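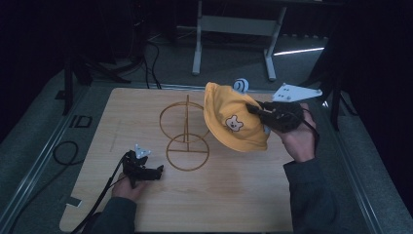

The first line in Spyros Panagiotou's equipment budget was hats. He runs planning for Idcombe, a small outfit that wants robots to tidy shop displays, and he had been told to spend his money on arms. He bought hand-held grippers first, two of them, plus a wire hat stand and a yellow bucket hat with a bear's face on the front. The bear came out of petty cash. The grippers did not, and the paperwork for them still sits in a folder labelled Fang, his name for the project and, on bad days, for the supplier's invoices.

His reasoning is dull in the way sound budgeting usually is. A robot arm bought before you know what it has to pick up is an expensive coat rack. A pair of grippers held by a person will tell you plenty about reach, jaw width and floppy brims, and they don't need a safety fence.

"Everyone wants to see the arm," Panagiotou says. "I get asked where the arm is by people who haven't read page 2."
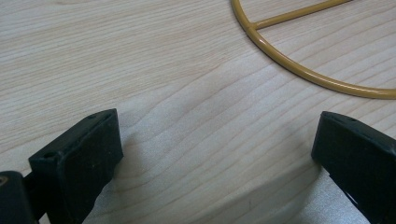 Open jaws, bare wood and a corner of the gold wirework.

Page 2 is where the cheap stuff lives: cable, tape, tabletop, stands. He allowed $400 for it and spent $165 of that on cable before he had plugged in anything of note. Cable, he has decided, should be budgeted like catering. Work out what a sensible person would need, then remember who's coming.

The big decision is still ahead. Two quotes are on his desk, one from Trarkari and one from Vorkex, and they've been written so that no line in one can be compared with any line in the other. Trarkari folds training into the price and charges for spare fingers. Vorkex throws in the fingers and bills for training by the half day, travel extra, lunch unclear.

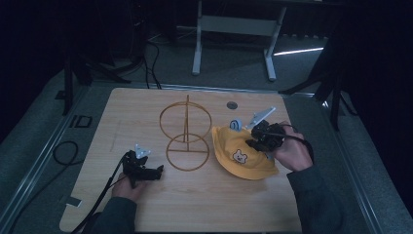 He has asked both firms the same three questions. What wears out first? How long does the replacement take to arrive? And who answers the phone when it doesn't? Trarkari sent a brochure. Vorkex rang back, which put them ahead for most of an afternoon, until he asked about freight.

Panagiotou expects to sign in the new year, once he's found the freight money somewhere on page 3.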